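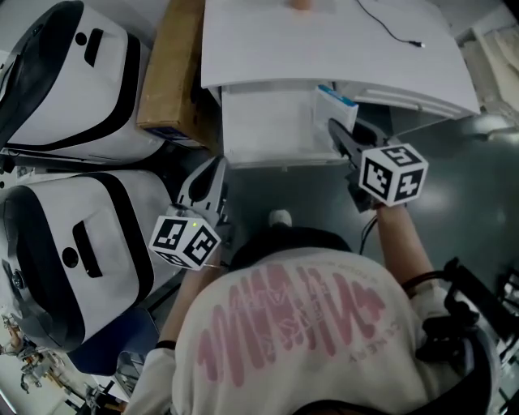

## Emptying a desk before the move: keep or chuck?

**drawerful_mairead**
We leave the Mulcahy building in August and I've reached the desk. It's a white one, with the sort of drawer that takes whatever you give it and never gives it back. So far: 17 biros, a Konier stapler with no spring, and the guarantee for a kettle I don't remember owning. What do you lot do with all this?

**kuvwood_kaz**
Bin the lot. If you haven't opened the drawer since last winter, you don't need what's in it.

**Brenda_I**
Terrible advice. I did that at my last place and threw out the spare key to the bike shed. It cost me 15 quid and a very long chat with the landlord.

**kuvwood_kaz**
Fifteen quid for an empty drawer sounds like a bargain.

**Brenda_I**
You didn't have the chat.

**zyanya_m**
Try the biros on the back of an envelope first. I had about 9 that worked, out of a full mug. The dead ones go in the bin and the live ones go missing on their own, so that's the whole problem dealt with by Wednesday.

**drawerful_mairead**
Tested. Four work, one of them in green. I also found a postcard of a pier, dated 1898, with half a shopping list on it in my own handwriting. Apparently I needed suet.

**ailbhe_c**
Keep the postcard! Is there a message on the back, apart from the suet?

**drawerful_mairead**
"Weather poor, Edith worse." No signature.

**kuvwood_kaz**
Fine, keep that one. The stapler still goes.

**Brenda_I**
You can get springs for Koniers. I've got two in a drawer somewhere.

**kuvwood_kaz**
Of course you have.

**ailbhe_c**
Mairéad, if you're giving away the green pen, I'll have it.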